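4. Recording a folding run (home kit)

For club members taking the Flondel hand gripper kit home. Read section 3 first if you havent paired the grippers yet.

Before you start
Charge both grippers. Free space on the card: 1,000 MB minimum, more is better.
Sign the kit out on the Urnard sheet. Kit numbers are on the lid, e.g. 289.

4.1 Set up

1. Pick one garment. Trousers, shirt, towel. No socks yet, the Plerkora script can't handle them.
2. Lay it on a bed or big table. Flat-ish. Creases fine.
3. Plug in both cables. Push till they click.
4. Squeeze each gripper all the way closed, then open. Wait for the beep.
5. Open the app, choose Fold, type in your kit number.

Note: error 509 means the left and right grippers are swapped. Unplug both, start again from step 3.

CAUTION: Keep fingers out of the linkage. It pinches. Tie back long hair and loose sleeves.

4.2 Record

6. Hold both grippers over the near edge of the garment, jaws open. Hold still until the app says Go.
7. Fold one leg over the other, then waist to cuffs. Slow. Slower than that.
8. Let go, back off, press Stop.
9. Mess it up again and repeat. New start position every time please, the Rashidi model learns nothing from the same fold over and over.

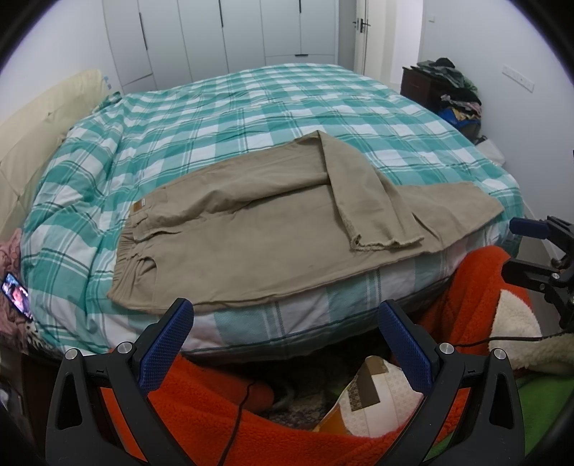 Fig. 4. Khaki trousers on the bed, one leg bent back across the other. Jaws open.

Note: dropped it mid fold? Keep recording. Pick it up and carry on, we want those too.

4.3 After

10. Upload over wifi, not your phone data. A full session can hit 330 MB.
11. Check that teh file shows in the club folder before you wipe the card.
12. Wipe pads with a dry cloth. No spray.

Problems: message Csenge Lakatos, before 9 pm. Kits back by the end of April.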